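Section 4. Folding and Storing Quilted Outerwear

4.1 Preparing the surface
A made bed is the preferred surface for folding a Dulus quilted jacket. Smooth the top sheet and move pillows and cushions up against the headboard.

1. Close the main zipper fully and fasten the cuffs.
2. Empty all pockets, including the inner pocket.
3. Lay the jacket face down with the hood extended.

CAUTION: Do not fold a damp jacket. Filling that is stored damp may clump and cannot be restored by tumbling.

4.2 Folding
4. Bring each sleeve straight across the back.
5. Fold both sides inward until they meet at the center seam.
6. Fold the hem upward twice, following the stitched channels. Leave the hood free at the top.

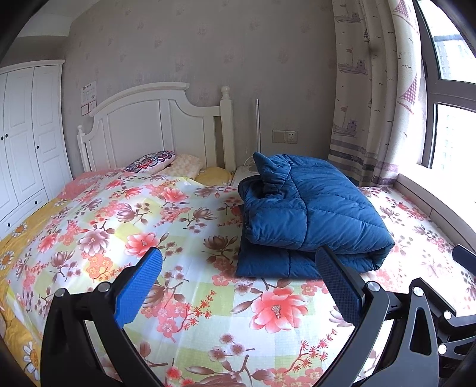 7. Press out trapped air with the flat of the hand, working from the hem toward the collar. Do not kneel or lean on the jacket.
8. Tuck the hood under the top layer and turn the bundle over.

NOTE: Models with a removable hood may be folded with the hood detached - see Section 6.

4.3 Storage
Place the folded jacket in the Betancur storage bag, size 20, and close the flap. Bags may be stacked two high on a shelf. Refold the jacket each April if it is to remain in storage through the summer.

Replacement bags may be ordered from Dronum, Drultonham, under part number 3642.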